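Members' visit to the Wevo workshop

Thirteen of us went over to Arville in July to see the robot benches at Wevo. The visit was arranged by Saranya Chowdary, who worked there before she joined our branch, and it was fully booked within a day of the last newsletter going out. Apologies again to those who were left on the waiting list.

Malathi Unnithan met us at reception and gave a short talk over tea. The firm builds two-armed benches for people who want to try out picking and sorting jobs before they spend money on a full line. Their biggest customer is Menon, a packing company, and most of the talk was about what Menon's staff had asked for and what they got. The early version was too tall for anyone to reach the middle of the table, so the whole thing was brought down and the arms were moved to a rail at the front.

We then went through to the workshop in two groups. Senthil Suvarna ran the demonstration and kept the explanations short, which suited most of us. The bench he used has a wooden top with pale brick-patterned panels on three sides, and the task that afternoon was tidying up: small coloured cups, a couple of hammers and a teal box with a drawer.
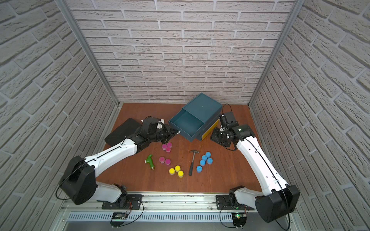 Senthil said the drawer is the hard part. A person pulls one open without thinking, but the arm has to line up with it and then stop pulling at the right moment. The cups are easier to find because of their colours, though they tip over if the gripper comes in at a poor angle. The team has logged 2,418 runs of this task so far, and 338 of those were marked as failures, nearly all of them at the drawer.

There were plenty of questions. Anitha Subramaniam asked whether the two arms ever hit each other, and was told that they did in the first few weeks and that the software now keeps a gap between them. Someone else asked about the claw hammer. It is heavier than the toy one, and the team wants the arms to cope with both without being told which is which.

The second group overran and we left at ten to five, so the planned stop at the Pomine showroom had to be dropped. Vasanthi Pisharody is asking whether they will have us in the autumn instead. If you would like to go, please give her your name at the Sunday meeting. Places will be offered first to those who missed out this time.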